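28 March 2018

So I have finally joined a choir! I'd been threatening to do it ever since we moved to Destumton, and in the end it was a poster in the chip shop that did it. No auditions, it said, all voices welcome, tea provided. I can't read music beyond knowing that the dots go up when the tune does, but I can just about hold a line if the person next to me is louder than I am.

The choir is called Vana and there were 11 of us in the alto row on my first night, which felt like safety in numbers. We warmed up by humming and then blowing raspberries up and down a scale (I am told this is perfectly normal) and then we were straight into the big piece for the summer concert. It's a setting of an old harvest poem in 5 movements, and the fourth is so fast that I simply opened and closed my mouth for most of it. Nobody seemed to mind. The man behind me was doing the same.

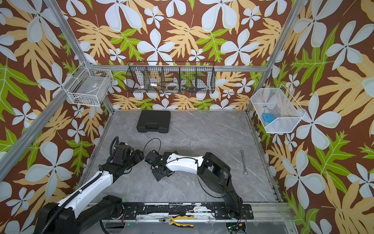
The second movement is my favourite by miles. It starts with the basses on one long low note, and then the rest of us come in over the top a bit at a time, until you've got six parts all leaning on each other and you can feel it in your ribs. The words are all about blossom and leaves, and our conductor keeps asking for "more colour, more colour". I never know what to do with that, so I've started thinking of wallpaper – big pale five-petalled flowers and lime-green leaves on chocolate brown – and singing at that. She said the altos sounded richer last time, so I'm taking the credit.

My other problem is the score. Mine is a second-hand copy with somebody else's pencil all over it, and whoever they were, they were a soprano and they breathed in all the wrong places. I've rubbed out the worst of it. I did leave in the large "WATCH!!" over bar 454, which has saved me twice already.

The concert is in June at the Irurum, which seats 794 if they open the balcony. We are not expecting to open the balcony. There's a string group called Min playing in the first half, and I heard them last autumn doing some slow Nordic thing that had half the audience sniffing, so that alone should be worth the ticket.

In the meantime I'm practising in the car. I've got the alto line on a CD, plonked out very slowly on a piano, and I sing along at the traffic lights with the windows firmly up. The fourth movement is coming on. I can now do the first page and the last chord.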